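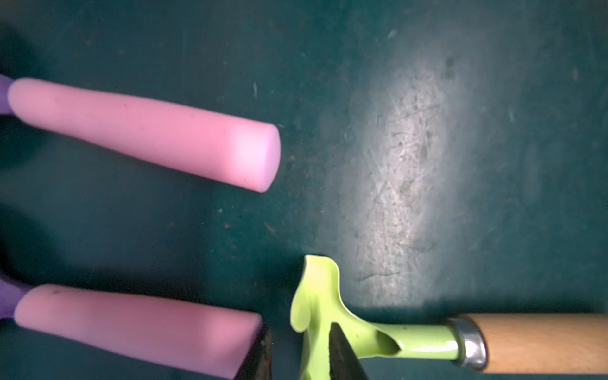
Fri 10 October
Carnmont Garden Workshop, bench notebook
Entry by Fatima Abubakar

Work today was confined to the hand tools. The beds at Dalisay were closed to the groups at the end of last week, and the small tools have been returned to the workshop for inspection before winter storage. Imelda Belmonte and I began after the morning delivery and stopped at four.

Procedure followed as in April. Each tool is brushed off, wiped down, examined at the neck and the ferrule, and then placed in one of three trays: store, repair, discard. Tools with painted heads are not to be put through the sand and oil bucket, as the sand dulled the finish on several of them in the spring. A damp cloth and a soft brush are sufficient.

Green hand tools with wooden handles. The light handles take up stains quickly and should be cleaned before the heads. We used a barely damp cloth, followed by a dry one, and left the oil for Monday. Imelda asked whether the handles should be sanded first. My view is that fine paper along the grain is acceptable where the wood feels rough to the hand, and that smooth handles should be left alone. Anayeli Sandoval disagrees and would sand all of them once a year. To be settled before the oil is opened.

Ferrules. Check by holding the head still and turning the handle with moderate force. Any movement at all sends the tool to repair. Soil collects where the ferrule meets the green neck and also in the channel of the shank, and a cloth does not reach it. An old toothbrush does. Dry this area carefully. Last year's trouble with rust began at the joint on the older forks, which had been hung up damp.

Repair tray at close: 6 tools. Four have loose heads, one has a split handle, and one weeding fork has a bent tine that Lenni Miettinen believes he can straighten cold in the vise. He is asked not to heat it.

Storage. Shelf 19 has been cleared and lined with clean paper. Small tools are to lie flat with all handles facing the same way, so that a tool can be picked up by the wood and the pointed ones do not catch anyone's fingers. The hanging rail is reserved for the long-handled tools. Labels for the shelf have been written but not yet attached, the tape having run out.

Supplies. Linseed oil is low, with one part-used can remaining. Cherry Mae Layug will place the order with Voment together with the tape, fine sandpaper and two stiff brushes. Please charge it to account line 818 and not to the general workshop line, which was used in error for the spring order.

Outstanding for Monday:
Decision on sanding, Anayeli and myself.
Oil the cleaned handles, two thin coats, wiped back between coats.
Lenni to begin on the repair tray.
Pruning shears still to be collected from the Dalisay shed. The key is with Imelda.
Attach shelf labels when the tape arrives.

Oily rags are to be laid out flat in the metal tray by the outside door. One was found balled up under the sink this morning.

F.A.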